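The Table at Badside

The advert said the table had belonged to a ferry captain, and I didn't believe a word of it. Badside never had a ferry. It had a mudbank and a man who would row you over it if you caught him before lunch.

Still, I went. My sister said I should, on the grounds that I had been eating off the ironing board since February, and she was tired of hearing about it.

The shop was called Policarpio, after no one the owner could name. He had the manner of somebody who has sold a great many things to people who came in only to get out of the rain. He told me the captain had written his will at that table. Then he told me the captain had died at it. I asked whether this had happened in the same sitting, and he said it was before his time.

"Three hundred pounds," he said.

"For the table or the captain?"

He didn't laugh. He put his palm flat on the wood and said you could feel it. I put my palm next to his. It felt like a table. I have been to a palm reader, two faith healers and a dinner where the wine was supposed to remember the hillside, and I know what it is to stand there being looked at until you agree.

"Go on," he said. "What do you get?"

"A splinter, if I'm not careful."

I paid him, of course. I beat him down by 19 pounds and he acted as if I had taken the coat off his back, and then he charged me 19 pounds for delivery. 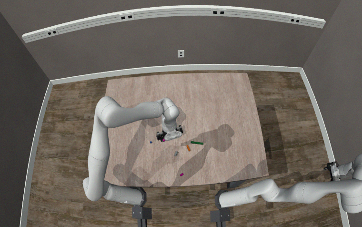
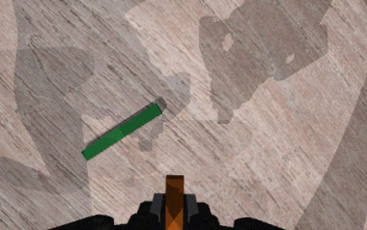 Pale wood in both pictures, with the grain close up in the second.

It came on a Thursday in a van marked Drala Removals. The two men carried it up over three flights and neither of them mentioned a captain. One did ask if I knew it had a wobble. I said it was probably the sea.

For the first week nothing happened, and I was pleased about that. I ate soup at it. I did the gas bill at it. My sister came round, ran her hand along the edge and went quiet, so I told her to stop it.

"I'm not doing anything," she said. "Did he have children?"

"There was no captain."

"But if there was."

On the Sunday I turned the thing on its side to see to the short leg, and found a paper label glued to the underneath. It was brown and most of the print had gone. I fetched the torch. I will admit that my heart was going a bit faster than the job called for.

It said Cleltel Office Supply, and under that, in pencil, Canteen 2.

I sat on the floor beside it for a while. Then I rang the shop, and the owner answered on the second ring, and I read him the label in what I hoped was a cold voice.

"Well, there you are," he said. "He must have worked there after the ferry."

I folded a beer mat under the leg and set it straight. When my sister came the next week she asked if I had found anything out. I said he had gone into offices, towards the end, and she said that was sad, and I passed her the bread.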